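About Skundgate

Skundgate is a small film club and screening room that got out of hand in the nicest possible way. We show movies from South Asia and from South Asian families living everywhere else, we talk about them afterward for longer than we should, and we run a film school for people who would like to make their own. If you've ever come out of a movie wanting to grab a stranger by the sleeve and ask what they thought of that wedding scene, you will fit right in.

How we started

Talha Bajwa and Naheed Sethi met in the lobby of a theater that has since become a furniture store. They had both driven a long way to see the same Malayalam comedy, with one showing only, and the subtitles gave out before the second half. Naheed followed a little of it. Talha followed none of it and laughed the whole way through anyway. They stood by the popcorn counter piecing the plot together until the staff turned off the lights, and before they left they had agreed to put on a show themselves, with subtitles that worked.

The first screening took place in a rented hall with a bedsheet for a screen and a projector that hummed louder than the songs. Thirteen more followed that year, all in the same hall. Talha brought the extension cords, Naheed wrote the program notes (she still does, and they still run over the page), and people started turning up with their parents, then with their grandparents, then with food. We loved it!

These days we have a room of our own on the upper floor of the old Kwiatkowski building, with 95 seats, a proper screen and a sound system we are a little bit in love with. The name Kwiatkowski is still painted over the street door, so look for that when you come. Our own sign is the smaller one beside the bell.
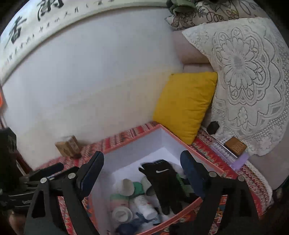 What we show

Mostly movies that get a week in a big city and then vanish. Village comedies, courtroom dramas, first features, long family sagas with an intermission in the right place. We have a real soft spot for stories where faith is part of ordinary life, the way it is in so many of our homes: somebody is late for prayers, somebody is fasting and short-tempered, two brothers disagree about music. Those movies can be very funny and very tender, and they rarely get a big release over here.

We watch a lot to find them. Last year our programming group sat through 113 features and argued about nearly all of them. Every member gets one "stubborn pick" a year, a movie that goes on the schedule even if the rest of the group voted against it. Talha's last one was a three-hour drama about a bus route, almost entirely without music, and it turned into one of the best evenings we've had in this room. People were still out on the stairs talking about the conductor long after the credits.

Every movie is shown in its own language with English subtitles. We check them line by line beforehand, and where the jokes have gone flat we ask the distributor if we can supply our own. They often say yes. Wurkoteo, our subtitling workshop, grew out of exactly that. It meets through the winter, and it is open to anyone who speaks two languages and likes a good quarrel over a single word. One group spent an entire evening on a grandmother's insult involving a pumpkin. The version they landed on got the biggest laugh of the season.

The film school

Stusex is our school for beginners, and before you ask, the name is a leftover from a short title on a sign-up sheet (Student Sessions, Experimental) that stuck before any of us had thought hard about it. We've tried to change it twice and the students voted it down both times.

The course runs over ten weeks. You write a short script, read it aloud to the group, rewrite it, shoot it with a crew made up of your classmates, and cut it together in our editing room. By the end you'll have held the microphone, carried the lights, fed the actors and directed something that is yours. The finished shorts are shown to a full house every August, with the same introductions, printed program and slightly nervous applause that any visiting director gets.

No experience is needed. We've had bus drivers, a pharmacist, a retired math teacher and a pair of cousins who hadn't spoken for a while before they were put on the same crew (they are now writing a second movie together, a ghost story). We do ask that you come to every session you can, as your classmates are counting on you to hold up your end of the boom.

We teach in English, and you can write your script in whichever language the characters would speak. Last term's shorts were in Urdu, Malayalam, Punjabi and English, and one had hardly any words in it at all. That one is about a man trying to return a ceiling fan.

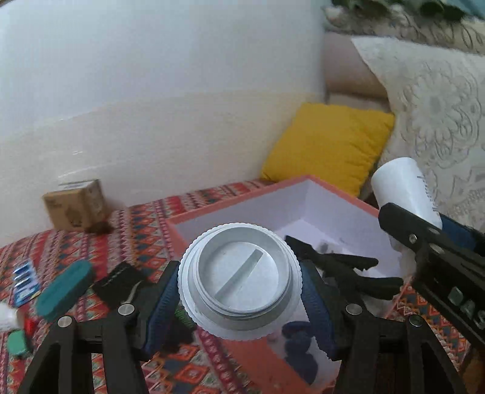 Who we are

Talha looks after the screenings and the building. He grew up on Lollywood tapes rented from the back of a grocery store and can still do most of the fight scenes, sound effects included. He will be the one at the door, and if you have a question about seats, stairs or parking, he's your man.

Naheed runs the school and leads the programming group. She worked as a script supervisor for years before Skundgate, so she will notice if your hero's sleeve is rolled up in one shot and down in the next. She is also the kindest reader of a first draft you will ever meet. Bring her the script you're embarrassed about.

Around them is a rotating crowd of projectionists, tutors, subtitlers and tea makers, many of whom came through the school first. We have 380 members at present, and new ones are always welcome. Membership gets you cheaper tickets, a vote on part of the schedule and use of the library, where we keep more than 2,000 discs, scripts and film magazines, some of them in pretty rough shape and all of them well loved.

How our evenings work

Doors open forty-five minutes before the movie and there is tea from the start. Naheed or a guest gives a short introduction with no spoilers, we watch, and then those who want to talk move their chairs into a loose ring at the front. You can disagree with the host. You can disagree with the movie. We've had very warm conversations in this room about religion, family, money and whether the hero's best friend should have been the hero all along, and they go well when people speak from what they saw and give each other time to finish.

Families are welcome at any show marked for all ages, and babies are welcome at the early ones. If a screening falls at prayer time we build a break into the evening, and the small room beside the library is kept quiet for anyone who wants it. In Ramadan we start late and eat first.

There's an elevator at the rear entrance, and we can take out seats for wheelchairs in any row you like. Let us know when you book and it'll be ready when you arrive.

Come and join us

Applications for the next Stusex course close on 15th June. There's a form at the front desk and a page of questions to get you started, and the only one that matters much to us is the last: tell us about a movie you've argued over, and who you argued with.

For screenings, simply book a seat or turn up at the door. We hold back the last row for people who decide late. Members' picks for the coming season are pinned up on the landing, so have a look on your way in and add your own to the list. The pen is on a string.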